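討論会、最初から最後まで見ました

2019年7月22日

ゆうべはCutenvilleの町議会選挙の候補者討論会でした。地元局のBavowが生中継で流してくれて、夕飯の片付けもそこそこにテレビの前に陣取り、終わったら喉がからから。ひとりで見ていたのに、ずいぶん声が出ていたみたいです。

引っ越してきて三度目の夏、町の政治がこんなに面白いとは思っていませんでした。今日はその話を長々と書きます。
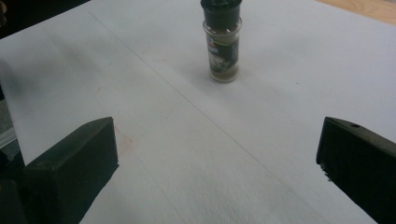
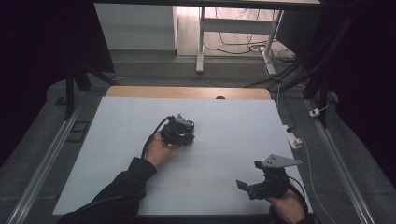
木のテーブルの上で。2枚とも。

さて討論会です。

今回は15議席に16人が立っています。つまり落ちるのは一人だけ。それなら緊張感もないだろうと思いますよね。私もそう思って見始めました。ところが、その「一人」に自分がなるかもしれないとなると、みなさん目の色が違うんです! 現職も新人も、誰ひとり余裕のある顔をしていませんでした。

形式がまたよかった。Bavowは前回まで、候補者を横一列に並べて順番に抱負を読み上げてもらうだけだったんですが(あれはつらかった、途中で二回寝ました)、今年は四人ずつのテーブルに分けて、ひとつの議題をその四人だけで話してもらう形に変えたんです。司会は最初と最後に口を出すくらいで、あとは候補者どうしで質問し合う。持ち時間が来ると小さなベルがちりんと鳴るのですが、この音がかわいらしくて、怒っている人の話の途中に鳴るとなんともいえない間ができます。

一つ目のテーブルの議題はバスでした。38番です。Lavoie地区の坂の上まで行く唯一の路線で、夜の便を減らす案が春から出ています。私は週に二回これに乗っているので、身を乗り出して聞きました。

減便に賛成の現職さんは、夜はほとんど乗っていないのだから浮いたお金を朝に回すべきだ、と言います。まあ、わかる。そこへ新人の一人が「では最終便で帰ってくる病院の夜勤明けや食堂の人には、何時に仕事を終えてもらえばいいんですか」と聞いたんです。声を荒らげるでもなく、ほんとうに知りたいという調子で。現職さんは少し黙って、「そこは予約制の小型車を考えている」と答えました。えっ、初耳! 議会だよりにも載っていなかったはずです(あとで引っぱり出して確かめましたが、やっぱり載っていませんでした)。

こういうことがあるから討論会はいいんですよね。紙の公約集には「交通の充実」としか書いてない。充実って何、の先が、聞かれて初めて出てくる。予約制なら電話なのか、前の日までなのか、料金は同じなのか。そこまで聞いてほしかったのに、ベルがちりん。ああ!

二つ目は図書館の開館時間で、四人とも延ばしたいと言うものだから、途中から「どの曜日を延ばすか」で静かに揉めていました。私はこういう細かい揉め方が大好きです。土曜の夜派と平日の朝派。土曜の夜派の人が、閉館のチャイムが鳴ってから駆け込んでくる高校生の話をしていて、それはちょっとずるい、平日の朝派の分が悪くなるじゃないですか。私自身は平日の朝に開いていてくれると助かるのですが、話を聞いたら少しぐらつきました。

三つ目、川沿いの旧倉庫。ここがいちばん荒れました。

Neseroという会社が倉庫跡をまとめて借りて、市場と貸しスタジオにしたいと言っている件です。町に話が来たのが去年の秋で、賛成の人は「ようやく借り手がついた」、反対の人は「契約の中身が見えない」。私はどちらの気持ちもわかるつもりでいたんですが、聞いているうちに、みんなが同じ契約案の違うところを読んで話していることに気づきました。賛成の人は家賃の段を、反対の人は途中解約の段を見ている。だから噛み合わない。一人だけ、両方を手元に並べて「この二つを一緒に読むと、町が損をするのは最初のうちだけです」と説明しようとした人がいて、私はテレビに向かって「そう、それ!」と叫んだのですが、隣の候補者が割り込んでしまい、説明は尻切れになりました。あれは惜しかった。続きをどこかで書いてくれないかなあ。

割り込みについては、今朝のパン屋でも話題でした。並んでいた人たちの意見はまっぷたつで、「熱意があっていい」という人と「人の話は最後まで聞け」という人。私は断然あとの方です。熱意があるなら、相手の話が終わるまで持ちこたえてほしい。ただ、司会がもう少し早く手を挙げてもよかったとは思います。四人に任せるという形は好きなんですが、任せるのと放っておくのの境目って難しいですね。次に生かしてほしくて、局のご意見欄にもそう書いて送りました。褒めたところが八割、注文が二割の長文です。

最後のテーブルは予算の使い道全般で、これはさすがに広すぎました。道路、学校の屋根、水道管、花火大会。話があちこちに飛んで、メモが追いつかない。でも水道管の話をした候補者の、あの地味な熱の入りようといったら! 古い管がどの通りに残っているかを全部そらで言うんです。うちの通りも入っていました。ちょっと怖くなりましたが、知っている人がいると思うと心強くもある。たぶんこの人に入れると思います(まだ決めてはいません、まだ)。

見終わってから勢いで、町のサイトに置いてある今年度の予算書をダウンロードしました。234ページ。夜中に開くものではないですね。それでもバスの項目だけは探そうと思って、目次を行ったり来たりして見つけたのが「地域内移動支援」という名前の行。検索しても「バス」で出てこないわけです。名前の付け方には文句を言いたい。でも見つけたときの嬉しさはなかなかのもので、思わず付箋のつもりで画面のそこを撮っておきました。

読んでいて楽しかったのは備考欄です。橋の欄干の塗り直しに、前の年から色を変えた旨が律儀に書いてあったりする。言われてみれば、あの橋、春から少し緑っぽい。毎週渡っているのに、備考欄に教わりました。

こんなふうに書いていると、ものすごく詳しい人みたいですが、二年前は町議会がどこで開かれているのかも知りませんでした。きっかけはゴミの収集日の変更です。朝の七時にゴミを出したらもう回収が終わっていて、腹を立てて役場に行ったら、それは議会で決まったことですよ、傍聴もできますよ、と教えてもらって。行ってみたら、椅子が硬くて、部屋が寒くて、でも目の前で自分の暮らしのことが決まっていくんです。帰り道、どきどきしました。それからは行ける月はなるべく行っています。羽織るものと、できれば座布団を持っていくといいですよ。

討論会の再放送は木曜の昼にあるそうです。バスのところと倉庫のところだけでも、見逃した人はぜひ。全部見る元気がある人は、図書館のテーブルの終わりのほう、開館時間の話をしていたはずなのに返却ポストの雨漏りの話になっていくあたりもいいです。

投票は8月。それまでに各候補の事務所へ、予約制の小型車について同じ質問を送ってみるつもりです。返事が来たらここに書きますね。もし「こっちも聞いてほしい」ということがあれば、コメント欄に置いていってください。今週の終わりにまとめて出すので、それまでに書いてもらえれば入れられます。

それから、前の記事で傍聴の受付は二階と書きましたが、今は一階の階段横に移っています。直しておきました。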